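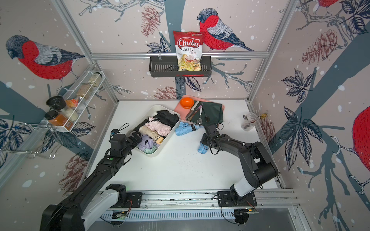 How to budget for a two-arm bench setup without fooling yourself

Start with the quote, and assume it's wrong. Not dishonest, just written by someone who wants you to say yes. The quote Trirnunari sent us for Westside had the arms at the top in bold and a single line underneath reading "accessories as required". That line deserves most of your attention.

Step 1. Write down the job before you look at any hardware. "Handling laundry" isn't a job. "Pick up a rolled cloth and put it in a tray" is. If you can't say it in one sentence, stop shopping.

Step 2. Price everything that isn't an arm. Go through the bench from the floor up: table, aluminum rail, mounting plates, corner posts, wall panels, cabling, boards, power. Our list for these came to $1596, and the quote had allowed $349. Ask for each item on its own line, with shipping, and be suspicious of anything marked "included" that has no part number.

Step 3. Cost the props. Trays, cloths, clothing, cutlery, a cutting board. It's cheap stuff, and people leave it off for that reason, then put it on their own credit cards. Crescencio Manzano was still chasing receipts in June.

Step 4. Ask whether you need the second arm at all. A salesperson will tell you two arms do more than one. Maybe. They also need two sets of spares and more of your evenings. Have the vendor run your sentence from Step 1 with a single arm, on your items, while you watch. A polished video doesn't count.

Step 5. Put labour in the budget. We set aside 10 days for setup and Rocío Calvo thought I was padding it. I wasn't. Cable routing alone can eat an afternoon, and you'll redo it once you see how far the wrists travel.

Step 6. Get the warranty terms in writing, grippers included. Check who pays the freight on a return, and whether a loaner is offered or merely "available".

Step 7. Hold back money for the second year. Grultside's brochure has a payback chart, and I couldn't find a repair cost anywhere in it. Ask for the spreadsheet behind any chart like that. If they won't send it, leave their savings figure out of yours.

Send corrections to Esperanza Barrios, who keeps the parts list.

Last updated 2020-08-05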